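Constanza Escobar had the keys to the Jarholm building at ten past seven, and she was so pleased about it that she unlocked the front door, locked it again and unlocked it a second time just for the feel of the thing.

Four storeys, 2,594 square metres, empty for nine years! She knew the numbers off by heart. She knew the year the lifts had been refitted and the name of the quarry the lobby stone came from, and she would have told you both before you had your coat off. The other leasing agents at Fusitum had passed the listing around like a cold. Constanza had asked for it.

Virgilio Navarro came in stamping his boots. He owned the building, or his family did, and he looked at the lobby the way you look at a cousin who owes you money.

"They'll want the parking," he said. "Everyone wants the parking."

"They'll want the light," said Constanza. "Come up and see the light." 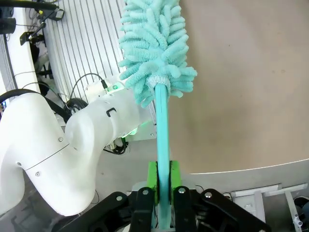
The light on the third floor came in from the harbour side and went straight through to the other windows, sixty paces off, with hardly a column to stop it. Constanza had been up here the evening before doing the sills herself, sneezing and happy, and she'd found that the sills were deep enough to sit on. She sat on one now to prove it. Virgilio stayed standing.

"My grandfather ran the whole Dalora line from this floor," he said. "Typewriters everywhere. You couldn't hear yourself."

"Which end was his desk?"

He had to think. Then he walked, slowly at first and then quite fast, down to the corner over the loading dock, and stood with his hand flat on the wall. "Here. He could see the trucks."

"That's 1,842 square feet, that corner, if you take it to the second column," she called. "You could put a wall there. I wouldn't, but you could!"

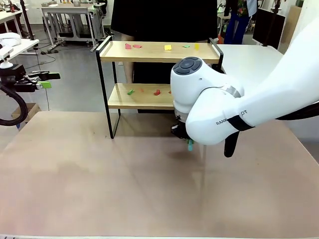
He laughed, and it bounced all the way back to her. She hadn't heard him laugh before, in all the calls since March — she'd supposed he didn't go in for it.

The people from Cuevas were due at eight. They made hearing aids, they had 30 staff crammed above a bakery, and they had asked on the phone whether the windows opened. Constanza had gone round and tried every one. They all did, except the one by the stairs, which needed a shoulder.

"What do I say to them?" said Virgilio from his corner.

"Tell them about the trucks."

"Nobody rents an office because of trucks."

"Tell them anyway. I'll do the parking."

Down in the street a car door shut, then another. She hopped off the sill, brushed the back of her skirt and went to give the window by the stairs a shove before they came up. It stuck, and she gave it another, and the smell of salt and fresh bread came in together.

"Is that them?" said Virgilio.

"That's them," said Constanza, and she ran down to get the door.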